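Rug Care at Bumido: Frequently Asked Questions

Bumido rents furnished rooms by the month, and every room comes with a rug. The rugs generate more mail than the plumbing. Please look through these before you write to the front office, which is Nelli, and which closes at 3.

Why is there a rug in my room?
The floors are hard and pale and carry sound downstairs with great enthusiasm. The person downstairs is usually another tenant with our email address.

May I swap it for a different color?
You may, if another tenant wants yours. Put a note on the board by the mailboxes. Pink goes faster than you would expect. The brown one has been on offer since July.

My rug is two different colors and I'm sure it was one color when I moved in. Has it faded?
Probably not. Run your palm across it in the opposite direction. If the light patch goes dark, what you have is pile lying two ways, and you can draw your initials in it if the evening is long. Fading doesn't move when you stroke it.

What are the thin pale lines?
Scuffs in the pile, most of the time. Something pressed or dragged across it and the fibers lay down. Brush them back up with the soft brush from the hall closet, starting against the direction they're lying and finishing with it. A line that stays after two brushings can be reported. A line that stays after no brushings will be sent back to you with the brush.
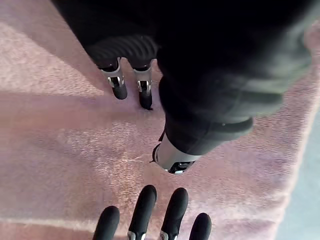
Zulema Insaurralde writes that the brush is fine but a dry rubber glove is better, that she has been saying so at every tenants' meeting she has attended, and that she would like it on this page. She adds that long strokes work and scrubbing makes felt. We tried the glove on the rug in the laundry corridor. It is now on this page.

How do I vacuum it?
Turn the rotating brush off. The vacuum in the hall closet has a switch for this on the back of the head, under the sticker that says SWITCH. With the brush on, a fuzzy rug gets wound in like spaghetti, and you will be standing there holding a machine that smells of hot hair. Use suction only and go slowly, in one direction. Do the underside once a month. Yes, really. Fold half of it back, vacuum, and do the other half.

Can it go in the washing machine?
The small bedside rugs can, at 35 minutes on the gentle cycle, cold, alone. The large ones can't. Ilari Oksanen in room 104 has tested this for all of us, and the machine was out until Friday.

How do I dry a small one?
Flat on the rack, fuzzy side up. Shake it before and after. Tumble dryers turn the tips of the fibers hard and crunchy, and no amount of glove will bring them back.

I spilled coffee.
Blot with a white towel, then cold water, then blot again. Go from the outside of the spill toward the middle. Don't use a colored towel, or you'll be writing to us about a second stain. Let it dry completely before you brush it, and keep your shoes off it in the meantime.

Candle wax?
Candles are covered in section 2 of your lease, so we assume this is a hypothetical. Hypothetically, let it harden, crumble it with your fingers, and pick out the bits.

The edge won't lie flat.
Roll that edge the opposite way and leave it overnight under something heavy. If it still curls, ask for a grip pad. Nelli has them in the one size, and you trim it with scissors so it stops short of the border. Please trim the pad and not the rug. We used to leave that sentence out.

It sheds. Is it dying?
New ones shed for a while and then lose interest. If you're pulling out whole tufts, stop pulling and send us a note with your room number in it. Notes without a room number go in a folder.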